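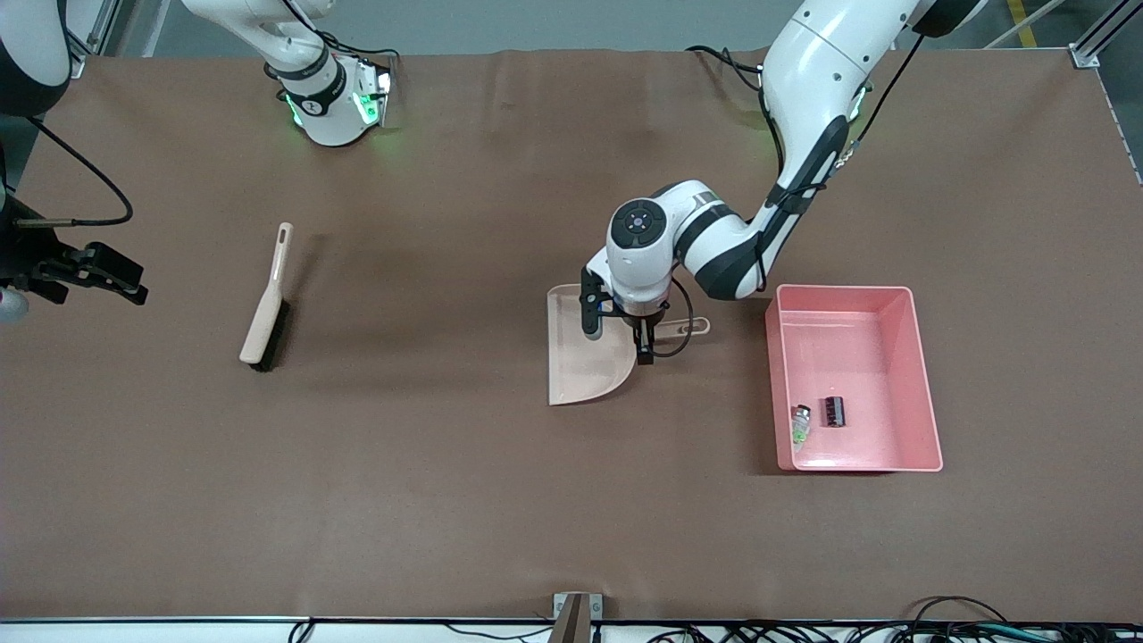

Bench notes: the walnut dye pot, round two

7th July — posted by the Bimside dye bench
5 comments · 8 shares

OK so the second walnut pot is done and I'm much happier with it than the June one! For anyone who missed that, the June skeins came out the color of weak tea and I blamed the hulls. I now think it was me being impatient (I only gave them one night in the bucket).

This time I weighed out 835 grams of dried hulls from the Irkurlow sack, broke them up with the mallet and let them sit in cold water for 5 days with a lid on. It smelled pretty bad by the end. Strained it twice through the old pillowcase and topped it up to the line on the big steel pot.

Yarn was the Museck wool, the plain undyed one, 8 skeins. I soaked them overnight with a drop of dish soap and did not mordant any of them. Walnut is supposed to manage fine without, and I wanted to see that for myself before we spend more on alum.

Brought the pot up slowly and held it just under a simmer. I kept wanting to turn it up and I'm glad I didn't — two skeins in the June batch felted at the ties and I had to cut them apart. Turned the heat off after lunch and left everything in there till the next morning.

Results! Six skeins are a really good dark brown, a bit reddish when you hold them by the window. The other two are patchy. Those were the ones I tied tightest, and the undyed bits are right under the ties, so looser figure eights next time. I might overdye them in the leftover bath or just keep them for the weavers who like that sort of thing.

Rinse water ran clear on the third change, which surprised me. Rubbed a damp white rag on a dry skein and got a faint tan smudge. Not terrible, but I wouldn't knit a collar with it yet.

Cost side: the Vasiliauskas invoice is number 1618 and it's in the blue folder, NOT the drawer. It covers the wool and the new thermometer. The thermometer reads two degrees off from the old one and I don't know which to believe.

Leftover bath is in the lidded bucket under the sink. Please don't tip it out, I want to try linen in it. Gloves if you touch it, my thumbs are still brown.

Get new bench notes by email. Enter your address to subscribe.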